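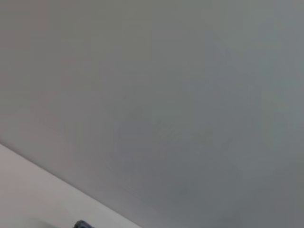
## Book the second night

I have owned a motorhome for long enough to have changed my mind about most things, and the one I changed my mind about last is distance. I used to think a good day was a long one. On the run from Trillholm to Hosarow I once drove 634 miles between breakfast and dark, and I told people about it for a year. I now think it was a waste of a day and a fair amount of fuel.

My rule these days is no more than 3 hours at the wheel, then 2 nights in the same place. Friends who travel in cars find this silly. A car driver can arrive at nine, drop a bag on the bed and go to sleep. In a motorhome you still have to find the site, back in, level up, hook up the water and power, and work out why the fridge is beeping. Do that every evening for a week and you have spent most of your vacation on chores you could have done once or twice.

The second night is the one people skip, and I think it's worth more than the first. On the first you are tired and you eat whatever is in the cupboard. By the next morning you know where the bakery is and which shower has good pressure. We stopped outside Hosarow in May only to dump the tanks, stayed on, and ended up walking the river path as far as the old mill. It wasn't on any list we had. I would go back for it.

The usual objection is money. Campgrounds charge by the night, and slow trips have more nights in them. That's fair, but fuel is the bigger bill for us, and a parked rig doesn't burn any. Many places also take something off for a longer stay if you ask at the desk. Marcela Čierny, who camps the same loop we do, keeps her receipts and says her slow summer cost $600 less than the one before it. Yours may not work out that way, especially if you like full hookups and a lake view.

The other objection is that you see less. You do. We have skipped whole states we meant to visit, and my brother still asks when we're going to reach the coast. I don't have a good answer for him. If you only get one week off a year and your heart is set on somewhere far away, drive the miles and enjoy it when you get there.

Everyone else could try cutting one stop from the next plan — just one — and giving its night to the place before it. We're leaving Lirnaveo off ours this spring.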